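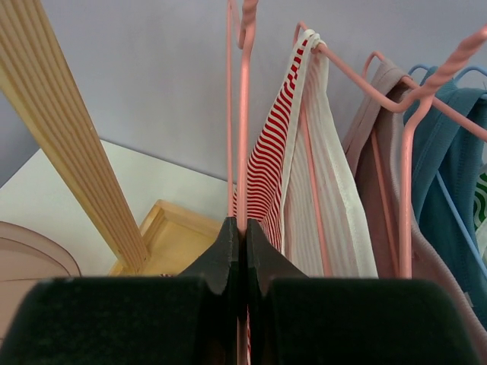

Level Design I, notes for week 3
Instructor: Marlina Kwok

Welcome back, everybody! Today we're talking about the first room of a game, and how a player finds the way out of it without a big arrow telling them where to go.

Please play the opening of Stillard before class (the free build is fine, it takes almost 14 minutes if you poke into every corner, and I hope you do). Watch where the light falls in the cellar, and notice when you first turn the camera by yourself.

Terms to know: sightline, landmark, gate, breadcrumb.

For your own project, block out one room with plain gray boxes. No textures yet, please, however tempting they are! Then ask a classmate to play it while you sit on your hands and say nothing, and write down every spot where they stop.

Hand in the map and 200 words of notes to Jérémie Langlois.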